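Right, I've been promising a thread on moving my sourdough starter from Grovereck to Blackwood, and the clocks have gone forward and I'm wide awake at a silly hour, so let's do it. Sunday, March 25, 2018, for the record. Kettle's on.

Background for anyone new: I've had the same starter going since a wet November when I had flu and ran out of bread. Flour, water, jam jar. It has lived on top of the same fridge ever since and been very happy there (warm, a bit dusty, next to the cereal).

Then we moved. 221 miles in a hired van with the jar wedged between my feet, lid on loose, tea towel round it. I fed it the night before and again in a lay-by, with a teaspoon, in the rain. Would not do the lay-by again. Flour EVERYWHERE.

It sulked for 3 days. No bubbles, a layer of grey water on top, and a smell like nail varnish. I was properly gutted. I had a loaf planned for the first weekend and ended up buying sliced white from the garage.

Things I tried, in the order I tried them: feeding it twice a day, feeding it less, moving it to the airing cupboard, swearing at it, moving it back out of the airing cupboard when it got a skin on.

What did shift it was rye. Two big spoonfuls of wholemeal rye in with the usual white, and the water from the filter jug instead of straight from the tap. By the next evening it had climbed halfway up the jar and I did a little dance in my socks.

The water here is much harder, by the way. You should see the kettle. I don't know if that was the trouble or if it was just cold, I changed both at once like an idiot so I'll never find out!

On flour: I used to get the big sacks of Predusik strong white from the shop at the end of our old road. Can't get it for love nor money round here. I've gone over to Plorent, which soaks up more water than I'm used to, so the first dough was like trying to knead a boot.

If you're switching as well, hold back a splash less water than you think you should... no, sorry, other way round, ADD a splash more. I've not had enough tea. Add it slowly and stop when it feels like your earlobe. (My gran's test, still the best one.)

First proper loaf came out on Thursday. 54 minutes in the old casserole, lid off for the last bit. Flat as a pancake on one side, lovely crust, slightly gluey in the middle since I cut it hot. I always cut it hot. Had four slices with marmalade standing at the worktop.

Second loaf is proving in the fridge as I type. I've slashed it less and shaped it tighter and I'm leaving it till it's ready this time, even if that means lunch at teatime.

I'll put the crumb up later if it's any good, and if it isn't we'll say no more about it. Also somebody please tell me what you do with your discard, I'm up to my ears in it and there are only so many crumpets a household can eat.

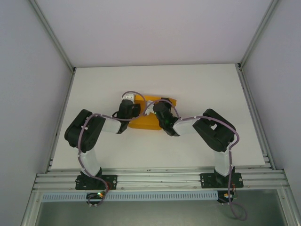

Crackers! Mix the discard with a bit of melted butter, plenty of salt and some dried rosemary, spread it as thin as you can on baking paper and give it half an hour in a lowish oven. Score it after ten minutes or it'll snap all over the place. Ours never make it as far as the tin, and you can leave the discard in the fridge all week before you use it.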